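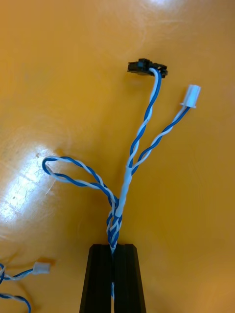 Figura 4. Sujeción del mazo por el tramo trenzado, junto a la funda blanca.

4. Práctica de manipulación de mazos de cables

4.1 Objeto y alcance

Esta sección establece el procedimiento que deben seguir los equipos del Club de Robótica Grivosano durante la práctica de agarre y tendido de mazos de cables, correspondiente al segundo módulo del proyecto Unuvport. Se aplica a todas las sesiones celebradas en el taller, incluidas las de preparación para la competición Murau.

El alumnado deberá haber superado previamente la práctica de piezas rígidas (sección 3). Los equipos que no dispongan de la hoja de progreso firmada por la persona responsable del taller no podrán habilitar los motores de la célula.

4.2 Material necesario

Mazo de prácticas de pares trenzados azul y blanco, con sus conectores.
Célula de trabajo con pinza de dos dedos y cámara de muñeca.
Programa de control Bai, con el perfil «Cables» cargado.
Cuaderno de equipo.

Nota. Los mazos de prácticas no se conectan en ningún caso a una fuente de alimentación. Se devuelven a su bolsa al término de la sesión, sin enrollarlos sobre sí mismos.

4.3 Preparación de la célula

1. Compruebe que la seta de emergencia está accesible y que el perímetro marcado en el suelo se encuentra libre de mochilas y sillas.

2. Encienda el controlador y espere a que Bai muestre el estado «Listo».

3. Ejecute el ciclo de referencia con la pinza abierta y sin mazo dentro del área de trabajo.

4. Seleccione el perfil «Cables» y verifique que la velocidad está limitada al 30 por ciento. Este límite se mantiene durante toda la práctica.

5. Coloque el mazo con las ramas separadas y los conectores a la vista. Si queda un bucle cerca del tronco, no lo deshaga: forma parte del ejercicio.

6. Salga del perímetro antes de habilitar los motores.

Precaución. No introduzca las manos entre los dedos de la pinza mientras el indicador de motores esté encendido, aunque el brazo se encuentre detenido.

4.4 Aproximación y agarre

1. Sitúe la pinza sobre el tronco del mazo, con los dedos abiertos a ambos lados de los cables.

2. Observe la imagen de la cámara de muñeca y corrija el giro hasta que el tronco pase entre los dos dedos.

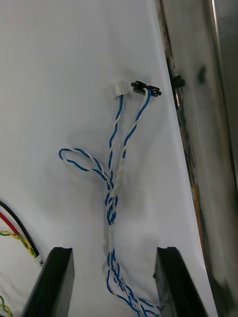
3. Descienda en modo paso a paso. Detenga el movimiento si alguno de los dedos empuja una rama o arrastra un conector.

4. Cierre la pinza sobre la parte trenzada. No agarre nunca por el cuerpo de un conector ni por un hilo suelto, pues los terminales se desprenden con facilidad.

5. Eleve el mazo lentamente y mantenga la posición durante 6 segundos. Si el mazo se desliza, vuelva al paso 1 y anote el intento como no válido.

6. Registre en Bai el resultado de cada intento antes de iniciar el siguiente.

Nota. Los demás cables presentes en el área no pertenecen al ejercicio y no deben sujetarse con la pinza. Si alguno dificulta la aproximación, deshabilite los motores y solicite su retirada.

4.5 Trabajo sobre superficie curva

Este ejercicio se realiza una vez completada la serie sobre superficie plana. La curvatura deja parte del mazo en suspensión, y la altura del bucle cambia con cada colocación. El equipo deberá estimarla de nuevo en todos los intentos.

1. Apoye el mazo sobre el tubo de modo que el bucle cuelgue hacia el lado de la pinza.

2. Abra los dedos por completo y acérquelos hasta que el bucle quede entre ambos.

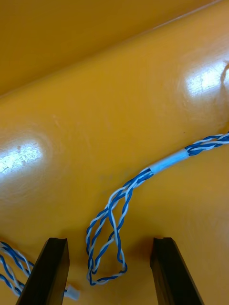
Figura 6. Bucle colgante entre los dedos abiertos.

3. Verifique que ningún conector queda atrapado detrás de un dedo. En caso de duda, retroceda y repita la aproximación.

4. Cierre la pinza y retírela siguiendo la dirección del cable, sin tirones laterales.

Precaución. Los reflejos sobre superficies brillantes pueden ocultar el contorno de los hilos en la imagen. Reduzca la intensidad de la lámpara de la célula o modifique su ángulo antes de continuar. No cubra la cámara ni altere su soporte.

4.6 Registro y evaluación

Cada equipo completará 61 intentos, repartidos entre los dos ejercicios según el criterio de la persona responsable. La serie completa requiere alrededor de 182 minutos y puede dividirse en varias sesiones. El cuaderno de equipo se entrega el miércoles siguiente a la última de ellas.

Los intentos interrumpidos por una parada de emergencia no se contabilizan, pero deben figurar en el cuaderno con la causa de la parada. La ausencia de esta anotación invalida la sesión a efectos de clasificación interna.

Para el apagado de la célula, consulte la sección 2.7.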